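Why Does Your Voice Sound Funny in a Cardboard Tube?

Sound is a show-off. It can't go anywhere without pushing something. When you talk, you shove the air in front of your mouth, that air shoves the air next to it, and the shoving carries on until it reaches somebody's ear, where it is either listened to or (if you have been asked to clean your room) ignored.

All that shoving is called a vibration. Put your fingers on your throat and hum. Feel the buzz? Those are your vocal cords, two small folds that flap open and shut very quickly. Grown-ups find this fact less disgusting than you'd expect.

How fast something vibrates is its frequency. A slow wobble makes a low sound, like a truck idling or an uncle explaining his barbecue. A fast wobble makes a high one, like a mosquito. If something wobbles 78 times in one second it sounds deep and growly. At 1020 times in one second it's more of a whistle.

So where does the tube come in? A tube has air inside it, and that air has its own favourite wobbles. Talk into one end and the favourites get louder while the others sulk. This is called resonance. A long tube likes low notes and a short one likes high notes, and that is why a tuba is the size of a fridge and a piccolo fits in a pencil case.

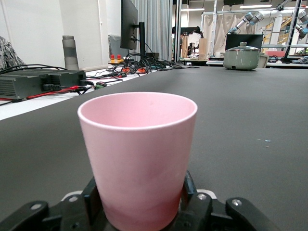
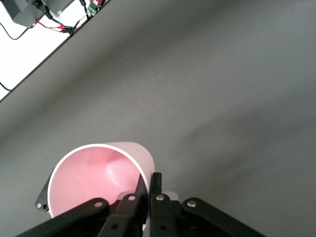
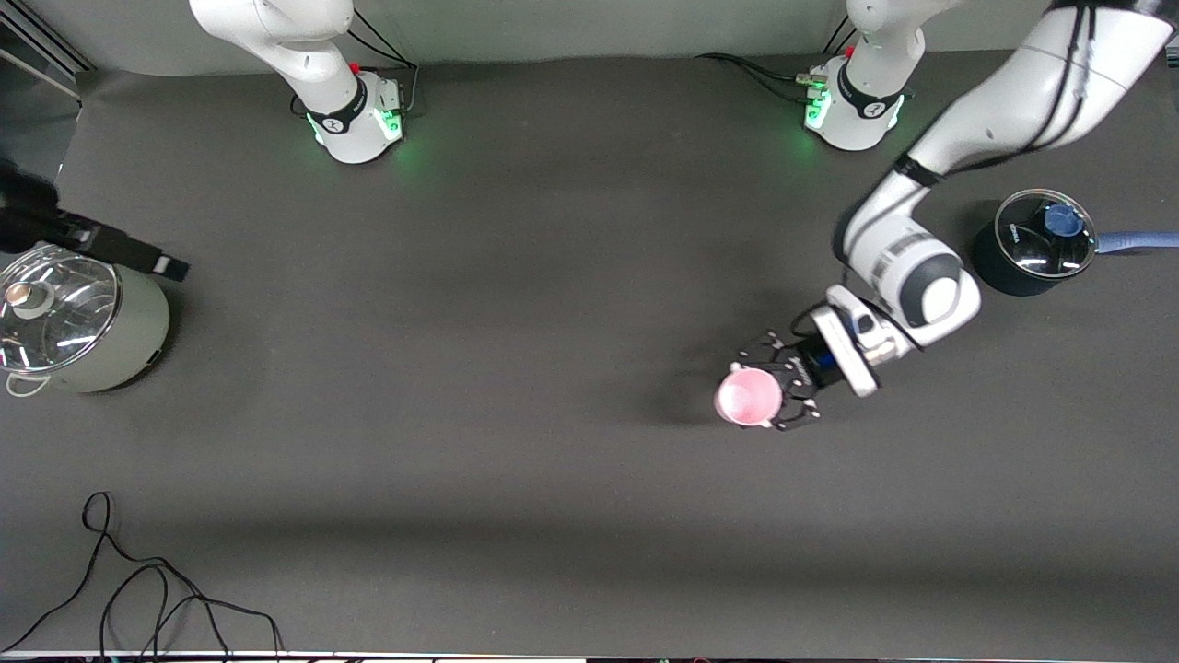 Resonance doesn't care whether it lives in a tube. Any hollow thing will do, as long as the air can get in and out. Hold a seashell to your ear and the "ocean" is only the noise of the room, with some bits made louder by the shell. Sorry about that. A plastic cup like the pink one does the same job for less money, and you don't have to wash a snail out of it first. Cover your ear with the cup, then tilt it slowly away. The hissing changes as the gap opens.

Mihret Jemal's class in Wirton tried this with everything in the kitchen cupboard. The winner was a soup pot. The loser was a sieve, for reasons you can probably work out by looking at a sieve.

Try it at home

You will need a cup, a jug of water and a spoon. A drinking glass works best, so ask before you borrow one.

Tap the empty glass gently. Listen to the note. Pour in a little water and tap again. The note drops! Water makes the glass heavier to wobble, and heavy things wobble more slowly.

Now blow across the top of an empty bottle. Add water and blow again. This time the note goes up, because you are wobbling the air and there's less of it in there. Same water, opposite answer. Scientists love this sort of thing. Parents trying to read the paper love it for around 13 seconds.

Words to keep: vibration, frequency, resonance, piccolo.

Written by Obsa Gebreyes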